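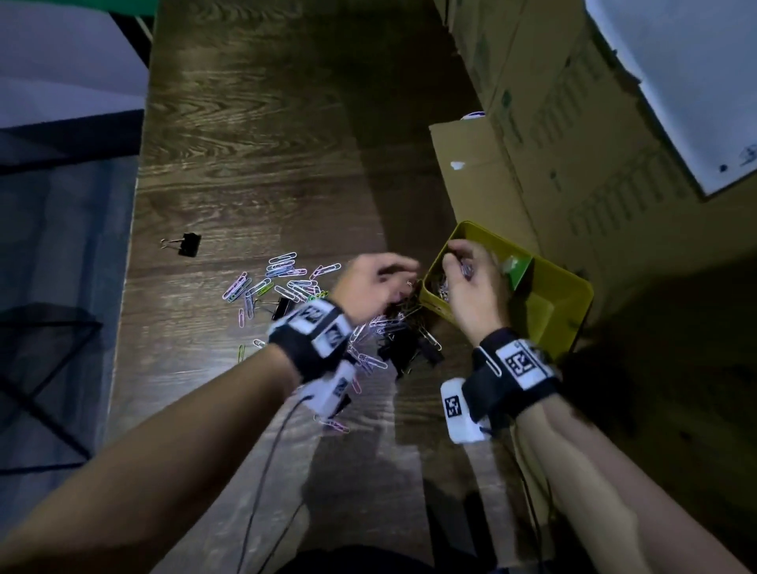 Photo: Plenadside Players

Minutes, September, 7.30 pm

1. Autumn musical
Wonderful news – 869 tickets sold for Dotine already! The band call was a joy and the second-act chorus is sounding superb. Agreed to add a matinee.

2. Spring play
Istness chosen, by a clear show of hands. Auditions open to all, and we'd love some new faces.
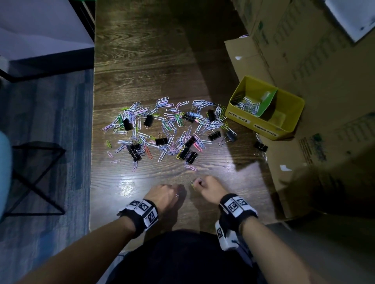
Paper clips and binder clips on the table

3. Costumes
Wong have quoted 1898 pounds for hire. Accepted, with a limit of 2000 including cleaning.

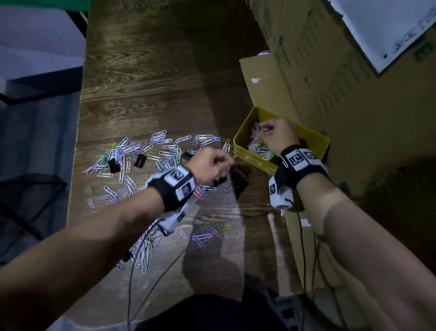

4. Any other business
Foyer piano to be tuned before opening night. Meeting closed 9.10 pm.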